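Open day at the Meireles press, Hovier
Filed under: Visits, Fantasy, Publishers

I have wanted to see the inside of Meireles ever since I read the first Jandier book under a blanket at age thirteen, so when the December open day was announced I booked my train the same evening. Nearly 400 people had the same idea, and the line went down the steps and past the bakery. I didn't mind a bit! The woman in front of me was rereading book four and we argued about the duke the whole way to the door.

The tour starts upstairs with the editors. Vitória Valente has looked after the Jandier books from the second volume on, and she had laid out a whole chapter in all its stages: the typed draft, the draft with her pencil on it, the draft with the author's much angrier pencil on top of hers, and the page as printed. It was the masked ball chapter. In the first version Isaure goes as herself and her brother wears the disguise, and the ring never leaves the house. I can't imagine the series that way around, and I stood there so long that the next group came in behind me.

Then there is the card file. Every person, horse, inn and spell in the series has its own card, 1,746 of them so far, kept in long gray drawers. You could ask for any name and they would find it for you. I asked for the ferryman from book three (he has two lines) and his card was full on both sides. He has a sister. She has a card too.

Downstairs is the bindery, and it smells wonderful, all glue and paper. The special edition of the first book is being done in a run of 2,000 with a green cloth cover and a ribbon, and we were allowed to sew one section of a dummy copy ourselves. Mine came out crooked. I took it home anyway.

After lunch Tomás Quintela read from his new one, a sea story for the Pirkico list, which is where Meireles puts its books for younger readers. A girl signs on to a smuggler's ship as a cabin boy and finds out that the captain has done exactly the same thing thirty years earlier. He does all the voices, including the parrot. During questions a small boy asked if the parrot dies, and Quintela went quite pink and said he hadn't finished the last chapter. It's out in the spring and I'll be first in line.

Some practical notes: the stairs are steep, but there is an elevator at the back if you ask at the desk. The shop takes cards. Slightly bumped copies go for half price after 4 p.m., and I came home with five.
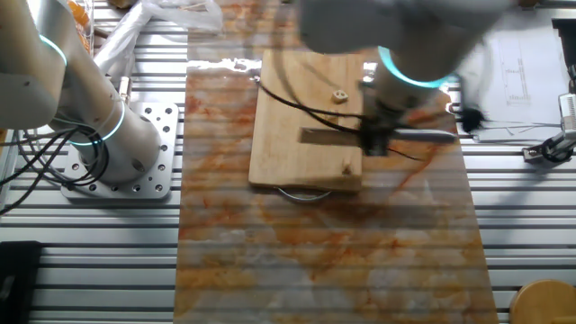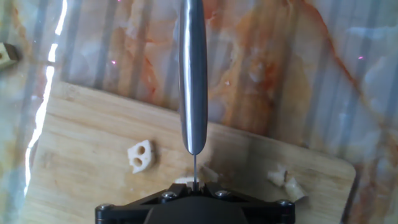
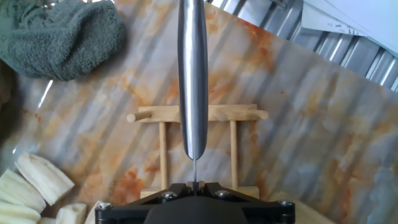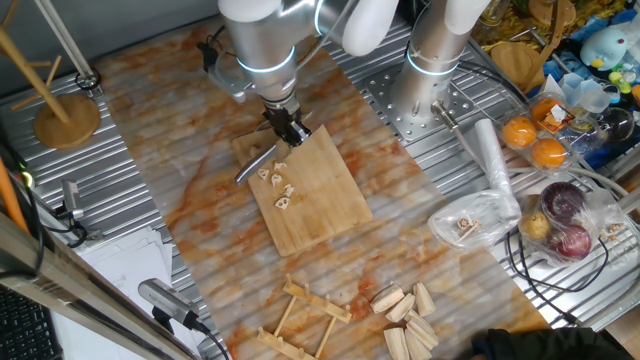

Robot arms and grippers. Last picture: knife and cutting board.

My review of the green edition will go up once I've reread it.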